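Registo de atividade: demonstração manual de tarefas com tecido

Publicado em 2025-12-18

O presente texto dá continuidade às notas que tenho vindo a publicar neste espaço sobre o ensino de tarefas domésticas a robôs por demonstração humana. Os textos anteriores incidiram sobre objetos rígidos, designadamente chávenas, caixas e tampas de rosca. O tecido exige um tratamento à parte, e foi a ele que dediquei a maior parte do trabalho realizado desde abril.

Importa recordar o procedimento. A pessoa que demonstra segura uma pinça de dois dedos equipada com câmara e executa a tarefa com ela, tal como se pretende que o robô venha a executá-la. O registo abrange a imagem, a abertura dos dedos e a trajetória da mão. O braço robótico só intervém numa fase posterior, quando o modelo treinado com esses registos é posto à prova na bancada.

Em paralelo, mantive durante vários meses a teleoperação com o sistema Durnik, no qual o operador conduz à distância um braço idêntico ao que será utilizado na avaliação. Cada método apresenta vantagens próprias. A teleoperação garante que todo o movimento gravado é exequível pela máquina, uma vez que foi a própria máquina a realizá-lo. Em contrapartida, a sessão torna-se lenta e o operador perde a noção da resistência do tecido. Com a pinça na mão, essa perceção mantém-se em parte: a tensão de uma prega que se prende chega ao pulso, ainda que atenuada.

O conjunto atual compreende 1,448 demonstrações, repartidas entre levantar, estender, dobrar ao meio e depositar. Foram excluídas 68, na maioria por perda do seguimento da trajetória e, nos restantes casos, por erro meu na marcação do início e do fim de cada episódio. Estas últimas poderiam ter sido recuperadas mediante revisão manual. Optei por não o fazer neste ciclo.

A tarefa que mais dificuldades levantou foi a primeira da lista. Levantar um pano amarrotado parece um gesto elementar, mas a sua demonstração obriga a decisões que uma pessoa toma habitualmente sem dar por elas: em que ponto segurar, a que altura subir, em que momento parar. Nas primeiras sessões, eu próprio variava esses critérios sem o registar, e o modelo aprendeu essa indecisão com notável fidelidade. Aproximava os dedos, fechava-os, voltava a abri-los e recomeçava alguns centímetros ao lado.

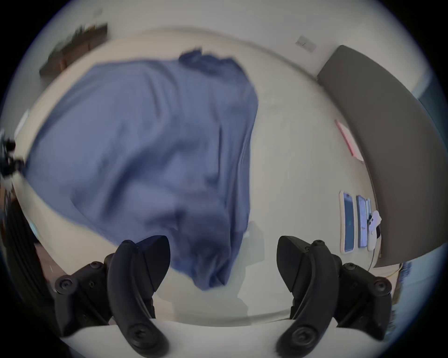

A correção consistiu em redigir um protocolo breve, que passou a ser lido antes de cada sessão. Transcrevo as disposições que se mantêm em vigor:

Aproximar a pinça a velocidade constante, sem pausas sobre o tecido.
Fechar os dedos uma única vez. Se a preensão falhar, terminar o episódio e assinalá-lo como falhado.
Elevar o tecido até que a parte inferior deixe de tocar na superfície de apoio.
Não recorrer à outra mão em circunstância alguma.
Amarrotar de novo o tecido entre episódios, variando a posição e a orientação.

A quarta disposição é a mais difícil de cumprir. A mão livre tende a acompanhar a tarefa por hábito -- um canto que se ajeita, uma ponta que se puxa -- e qualquer auxílio desse género inutiliza o episódio, visto que o robô disporá apenas de uma pinça.

Quanto à organização dos ficheiros, abandonei as folhas de cálculo e adotei o Nendov, que associa a cada episódio a respetiva anotação e permite filtrar por tarefa, por tecido e por resultado. A transição foi trabalhosa. Os episódios mais antigos não continham indicação do tipo de tecido e tive de os rever em lotes de 200. Recomendo a quem inicia um trabalho semelhante que defina os campos obrigatórios antes da primeira gravação, mesmo que alguns pareçam supérfluos.

No que respeita aos resultados, a avaliação mais recente compreendeu 100 tentativas de levantamento no braço Tikkanen, com tecidos ausentes do treino. O comportamento foi globalmente satisfatório com panos de espessura média. Com tecidos muito finos, persiste a tendência para fechar os dedos acima da prega, sem a prender. Suspeito que a causa resida na estimativa de altura e não nas demonstrações em si, mas não disponho ainda de elementos que permitam afirmá-lo. A dobragem ao meio continua aquém do pretendido e não será objeto de avaliação formal enquanto o levantamento não estiver estabilizado.

Cabe ainda uma observação sobre a fadiga. Uma sessão prolongada com a pinça altera o gesto de quem demonstra: os movimentos encurtam, a subida perde altura, o fecho dos dedos torna-se mais brusco. Essa deriva é visível nos gráficos de trajetória muito antes de ser sentida no braço. Passei, por isso, a interromper o trabalho a intervalos fixos e a alternar as tarefas dentro da mesma sessão -- medida simples, que deveria ter adotado mais cedo.

O próximo ciclo será dedicado às peças com mangas e fechos, em articulação com o projeto Grurus, cujo protocolo de anotação de pontos de preensão tenciono adaptar. A versão revista do meu próprio protocolo será publicada neste espaço assim que estiver concluída a conversão dos registos antigos. Os pedidos de consulta das anotações podem ser dirigidos através do formulário de contacto, com indicação da finalidade a que se destinam.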